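We use cookies to remember your settings and to count visits. Accept | Manage choices

How to regrip a badminton racket handle

Posted in: Racket Care, Beginners
Oct 18, 2022

A worn grip slides in the hand and makes you squeeze harder than you need to. Replacing one takes about 40 minutes the first time and a good deal less after that. I do mine at the start of the season and again in December.

You will need a replacement grip (I use the Plikano cushioned one), scissors, a damp cloth and the strip of finishing tape that comes in the packet. If yours has no tape, electrical tape will do.

Peel off the finishing tape at the top of the handle, then unwind the old grip slowly. Pull it back on itself at a low angle. If it tears, pick up the end with a fingernail and carry on.

Wipe the bare handle with the damp cloth. Old glue that won't shift can be rubbed off with a little white spirit. Let the handle dry fully before you go any further.
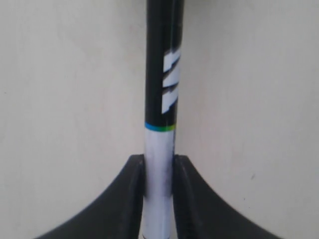 Find the tapered end of the new grip. This goes at the butt. Peel back a few centimetres of the backing film, leave the rest on, and stick the tapered end down level with the bottom edge of the handle.

Right-handed players normally wind clockwise, looking from the butt end. Left-handed players go the other way. Go once round the bottom, then start to work upwards, overlapping each turn by 4 mm. Keep a steady pull on the grip and peel the backing as you go.

If a wrinkle appears, unwind to that point and lay it again. The glue will stand this two or three times.

When you reach the cone, mark where the grip should end and cut it at a slant so the top edge sits straight. Wrap the finishing tape round twice, pulling it tight.

Leave the racket overnight if you can. New grips feel slippery for the first game. The Lusdale towelling type takes longer to settle and needs changing more often, so I only use it in the hot hall at Butstead.

Filed under: grips, handles, home repairs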